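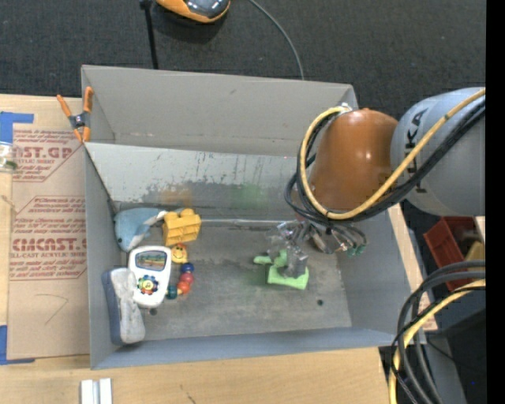

Clalturance is a set of transcribed package labels from herbal products sold without a prescription: teas, capsules, tinctures, syrups and loose dried plants. Each record holds the words printed on one package, typed as they appear, plus a small number of fields added by hand. Packages are kept together until their labels have been typed, and the large gray bin on the light wooden tabletop is the size we use for that. After typing, a package goes to a shelf sorted by record ID. The set was put together for people who study how herbal products are described to buyers. It says nothing on whether any of the products work.

Contents

labels.csv -- one row per package, 500 rows
plants.csv -- plant names used in labels.csv, with accepted Latin names and synonyms
claims.csv -- one row per claim sentence, linked to labels.csv by label_id
notes.txt -- typing decisions that did not fit the rules
CHANGES -- what changed between releases

All files are UTF-8. The CSV files use commas, with double quotes around any field that contains a comma or a line break. Some label texts run over many lines, so a reader that splits on every newline will break them. Spreadsheet programs mostly cope, but check that label_id has not been turned into a number, which drops the leading zeros.

Fields in labels.csv

label_id: text, always five characters
form: tea, capsule, tablet, tincture, syrup, loose
title_text: the product's main name as printed, without the maker's name
front_text: everything else on the front panel
back_text: everything on the other panels, in reading order
plants: plant IDs separated by semicolons, in the order given on the label
amount_text: the serving amount as printed, not converted
warning_text: any caution, copied a second time from back_text
lang: language code of the label
typed_by: initials
checked_by: initials, or blank

There is no price field. Prices were written down for the earliest packages and then dropped, as the same tea could cost twice as much at the next store.

amount_text is messy. Labels give milligrams of dried root, milligrams of extract, drops, teaspoons, bags, or nothing at all. A figure such as "4:1 extract" is left as it stands. We tried converting extract strengths to dried plant weight and gave up, because too few labels name the solvent or say which part of the plant was used. If you need a common unit you will have to make your own assumptions, and please write them down.

Fields in claims.csv

claim_id: text
label_id: text
claim_text: one sentence or phrase
topic: one of 13 topic codes, listed at the end of notes.txt
strength: plain, softened, traditional

"Plain" is a direct statement, such as one that a tea calms the stomach. "Softened" covers may, can help, supports, promotes. "Traditional" is used when the label leans on long use in place of any stated effect. A sentence that does two of these gets the code for whichever part comes first. Margit Kocsis wrote the coding rules and coded every claim. Selvaraj Seneviratne coded a portion again without seeing her codes, and the two of them talked through the differences. Most were about "supports", which she had first taken as plain.

The sleep and digestion topics are by far the largest. Joint comfort is third. Some topics are thin and should not be used alone for anything statistical.

Where the packages came from

Most were bought in ordinary stores and pharmacies. Others were empties given to us by people who had finished the product, and Imre Vörös brought in a good part of the syrups that way. One small shop, Fülöp, let us copy labels from the shelf without buying. Those records can be found by searching notes.txt for the shop name, and for them we could not open a box to read an inner leaflet.

Leaflets are left out everywhere. Only printing on the outside of the package counts, including the underside and the tuck flaps. Stickers added by an importer are typed at the end of back_text after the marker STICKER. Price stickers from the store are skipped.

Typing and checking

Labels were typed into Erard, our entry form, which saves each panel separately and joins them on export. Spelling mistakes on the label are kept. So are odd capitals. Line breaks are kept on the back panels and removed on the front, where they mostly follow the artwork. Trademark signs are dropped. Where a word could not be read, it is replaced with three question marks.

A second person checks the typed text against the package. Blank checked_by means this has not been done yet, and those rows should be treated with some care. In checking, the most common error so far is a dropped line in long ingredient lists -- usually the second of two lines that start with the same word.

Plant names

Common names are a problem. "Balm" alone can mean several plants, and "ginseng" is printed on products made from species in more than one genus. When the label gives a Latin name we use it, after looking up the current accepted form. When it does not, the plant ID ends in -u for unresolved and no guess is made. Selamawit Mersha keeps plants.csv and would like to hear about mistakes in the synonyms.

Six labels list a "proprietary blend" with no plants named. Their plants field is empty on purpose.

Known gaps

Store brands are underrepresented. So are products sold only online. Almost all labels are in English, and lang should not be used to compare countries. Loose dried plants often come in bags with very little printing, so average text length by form mostly reflects the bag.

Makers change their packaging often. A record shows the label on the one package we had and may not match what is on sale now. Please do not use these texts as dosing advice or to check for interactions with medicines.

Scripts

The folder zamley holds the Zamley scripts for splitting back_text into sentences and for rebuilding claims.csv. They are rough but they run. The splitter stumbles on abbreviations such as "approx." and "var.", and Meinrad Eder has a fix planned for the February release.

Corrections

Send the label_id, the field and the text as you think it should read. If the correction rests on a package you have at hand, tell us the form and size too, as two sizes of the same product may carry different wording. Accepted corrections are listed in CHANGES under the label_id.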